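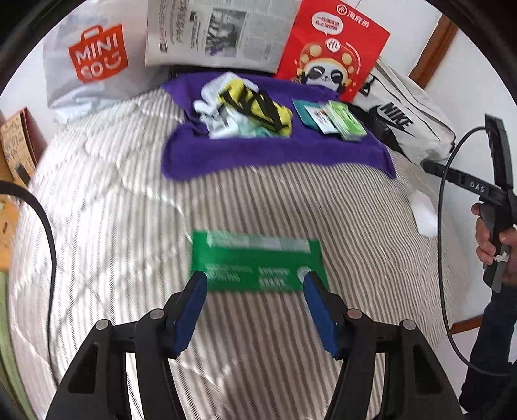
Chapter 10
Linen and Laundry in the Small Hotel

Start with the sheets. Guests forgive a slow elevator, a dull breakfast. Not a bad bed.

This chapter covers buying, counting, washing and storing. Terms in capitals are in the glossary at the back. Read Chapter 9 first if you skipped it, the room cost tables carry over.

Key terms: PAR LEVEL, thread count, rewash rate, linen loss, discard pile.

10.1 What a par is

One par = one full set for every bed in the house. On the bed, in the wash, on the shelf. So three par at least, four if the laundry goes out. Most new managers buy two and run out by the first full weekend. 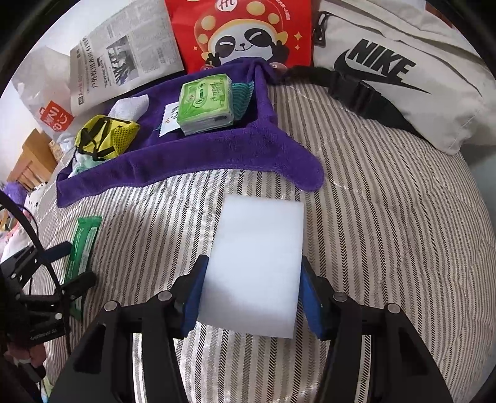
Take the Radside in Irnville, our case for this part of the book. 189 beds, all washing sent to an outside plant. In June the house count came to 2762 pieces, flat sheets and pillowcases together. Looks like plenty. But 296 of those were stained or torn and still sitting on the shelves, counted as good. Housekeeping knew, purchasing did'nt.

Two lessons there. Count by condition, and count on the same day each month, before the truck comes. Stripes and colors get their own line on the sheet (the count sheet, that is). They fade at diffrent rates and cannot be mixed on one bed.

Next, fiber. Cotton, blends, and what each one costs you per wash.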